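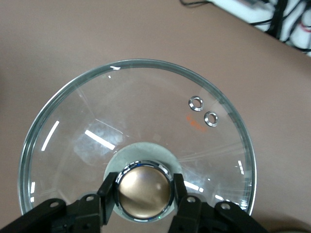
I've finally put the Wernalia ink pads up in the shop, and I'm so pleased with them! If you make cards you'll know how hard it is to find a pad that stamps crisply on the first go and still gives you long enough to get the embossing powder on. I'd been using the same old pads for years (they were more foam than ink by the end) and I only tried these when a parcel of samples turned up from Zirnley. Then I spent most of a weekend playing. One thing I do a lot now is draw round a clear glass pot lid with a round knob handle to get a big circle for a wreath, with the card showing through the glass so I can shift the lid about until I like where it's sitting. Then I stamp leaves and berries all the way round my pencil line and rub the line out once the ink has dried.

The set is called Hedgerow and it comes as a tin of small pads, each one a good size for fingers that aren't as nimble as they were. The colours are Sloe, Bramble, Rosehip, Moss, Old Gate and Barley. Moss is my favourite. It's a soft green that goes lovely and deep if you stamp it twice, and it looks very good next to kraft card. Rosehip is brighter than the lid of the pad makes it look, so do try it on scrap first.

Drying time depends on your card. On the plain uncoated sort it's touch dry in 2 minutes or so, and on anything shiny I'd leave it overnight. For heat embossing, stamp, tip your clear powder on straight away, tap off the extra and get the heat tool going from underneath — it warps the card less that way. I've used it with fine and ordinary powder and both came out smooth.

I also tried them with water, brushing over the stamped lines with a damp brush. Sloe and Bramble move beautifully and you get a sort of faded watercolour petal. Old Gate hardly moves at all, which annoyed me until I started using it for outlines.

A few bits you might want to know before ordering:

Product code: Wernalia Hedgerow 188
Pads in the tin: six
Pad surface: raised felt
Ink: water-based dye
Refills: sold singly, all six colours
Cleans off stamps with: a damp cloth or baby wipe

They aren't waterproof, so please don't colour over them with wet markers and then write to me about the smudges (I did exactly that on a birthday card for my sister and had to start again). If you need an outline that stays put, the Bittencourt black pad is the one I reach for. It's on its own page under Inks. The Lelar leaf stamps I used for my wreaths are in the Stamps section, and the small fern is the one I'd get first.

Store the pads flat with the lids on tight. Mine live upside down in a drawer, so the ink stays near the top of the felt, and I give them a drop of refill when they start looking patchy.

The first batch was only 82 tins and they're going out quickly, but there's another delivery due in July, and you can put your name down using the button by the basket. Orders go out in a padded envelope, second class unless you choose otherwise. If you make something with them do send me a photo, I love seeing what everybody gets up to!

Page updated 3 June 2024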